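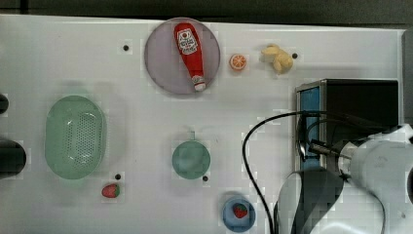
4.2 Collecting the demonstrations

All demonstrations were recorded by remote control. The operator sat beside the table and moved a hand controller, and the arm followed with its speed capped. We had first tried guiding the arm by hand, but the operator's forearm kept covering part of the overhead view, and we dropped that approach in May.

The tabletop held toy food and dishes together with a black box-shaped device that has a blue side panel. The colander, the bowl and the plate could be moved between episodes. Operators were told to leave the other items alone unless the task named them – a strawberry to be put in a dish, for example – and to bring the gripper back to its rest pose before ending the recording.

We collected 352 demonstrations with 4 operators. Of these, 54 were thrown out, most of them for dropped packets on the controller link, which the Nindier logger flags after the fact. A further 76 were trimmed at the start, where the operator had paused to get used to the controls. Toon Segers checked the trimmed episodes a second time against the task list.

4.3 Working close to the box

Moves near the box were the hardest to teach. From the overhead view the operator can see that the gripper is close to the blue panel, but the distance is difficult to judge. The wrist view helps with this, as both fingertips stay visible against the panel and the silver bar next to it. Its weak point is contrast. The dark parts run together, and a bright reflection on the bar can draw the eye away from the fingers.

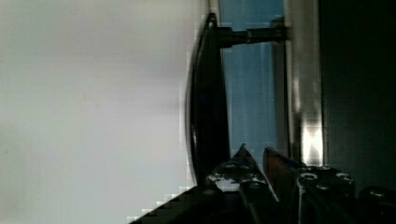
Figure 4. Wrist view with the gripper near the blue panel. The two fingers are slightly open.

Operators therefore switched between the two views and slowed down for the last part of each approach. We kept these slow segments at their original timing. An early version of the Altham policy was trained on episodes resampled to constant speed, and it tended to arrive at the box too fast and overshoot. Both views are passed to the policy at every step, with no cropping of the wrist image.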